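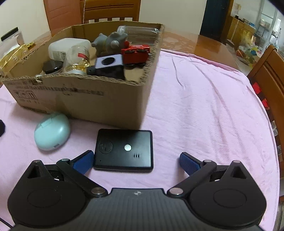 A flat black device and a pale green oval case on a table.

Hestlow Press, June 2023

HESTLOW PRESS TO PUBLISH COMPANION TO THE GERARI CYCLE

Hestlow Press will publish The Erndale Companion, a reference guide to the Gerari cycle of fantasy novels, in August. The work has been compiled by Yaowalak Chaiyaporn and runs to 848 pages in 2 volumes.

The first volume contains 354 entries on the rulers, rivers and lesser spirits of Erndale, from the founding of the northern harbours to the death of the last Tide Warden. The second covers languages and calendars, and includes three family trees that have not appeared in print before.

"Readers have long asked how the river spirits came to serve the Wardens," said Yaowalak Chaiyaporn. "The drafts give more than one answer, and the entries set them side by side."

The maps have been redrawn by the Wongsuwan studio. Review copies may be requested from the Hestlow Press publicity office.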